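Subject: Re: [knit-mending] Ribbing on cuffs, pick up or graft?

On 4 January 2020 a list member in Rullstead wrote:

> I have a dark sweater with both cuffs gone. The sleeves are fine
> down to the last couple of inches. Do I pick up stitches and knit
> new ribbing down, or knit the cuffs separately and graft? The
> pattern is Dredavix, long out of print, and I can't find my copy.

Oh, please knit down! I did both cuffs of my Dredavix that way last April and I'm still pleased every time I put it on. Grafting in rib drives me up the wall, because the columns jog over by half a stitch and my eye goes straight to it.

Run a thin needle through one full round of good stitches above the damage before you cut anything. Then snip a single stitch in the round below and pick the yarn out slowly under a strong lamp. Dark wool hides its stitches terribly — I lay a white pillowcase inside the sleeve and it helps a lot.

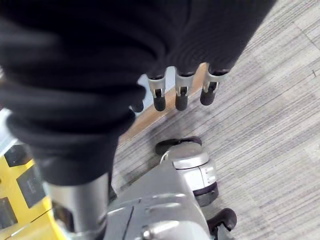
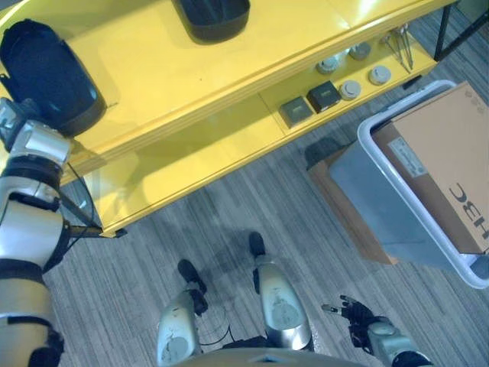
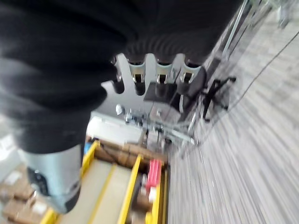
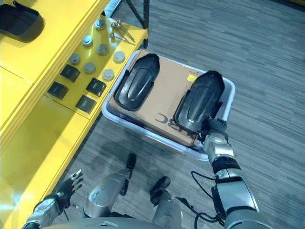

First and third: black fabric in folds. Second and fourth: the yellow top.

For the ribbing go down two needle sizes. If your sleeve has an odd count, lose one stitch in the first round at the underarm side. I worked 4 inches so I could fold them back, and I love the weight of it.

Yarn is the fun part. I used Gündoğdu sport in the blackest black they had, 616 yards to the skein, and had masses left over. It's a little rounder than the old yarn but after a soak I had to hunt for the join. If you'd rather match a faded sweater, the Rultdale shade card has 156 colors and several of them are nearly black — hold them up to the sleeve in daylight, they look completely different indoors.

Bind off loosely! I used the sewn bind-off, and it stretches over my hand with no trouble. My first try was a plain one and I had to rip it out.

I have the Dredavix leaflet in a binder and can check the cuff numbers for you. Which size did you make? The sleeve counts change quite a bit between the two largest.

Happy mending!

--
knit-mending list
To leave the list, send a blank message with "unsubscribe" in the subject.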